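Cheap digital watch for open water swimming?
Forum > Kit and clothing

ishbel_f
My old Pisen gave up after 20 months, strap first and then the buttons. I only need a timer and a lap count. Is a GPS one worth the extra?

Benedita F
Not for me. I swim the same 500 metre loop at Soldale every time, so I know the distance already. Plain digital, big numbers, done.
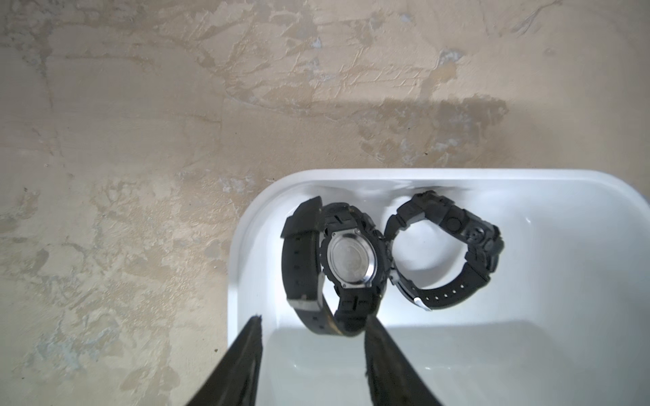
Gonçalo Amaral disagreed — a loop is never the same length twice once there's chop, and he had measured his at 77 metres over in August.

Benedita F
Fair, but I don't race. I'd sooner spend the money on a wetsuit.

savvas_v
Check the strap fitting before you buy. Some take a standard pin, some don't.

ishbel_f
Thanks all. Going plain, with a spare strap.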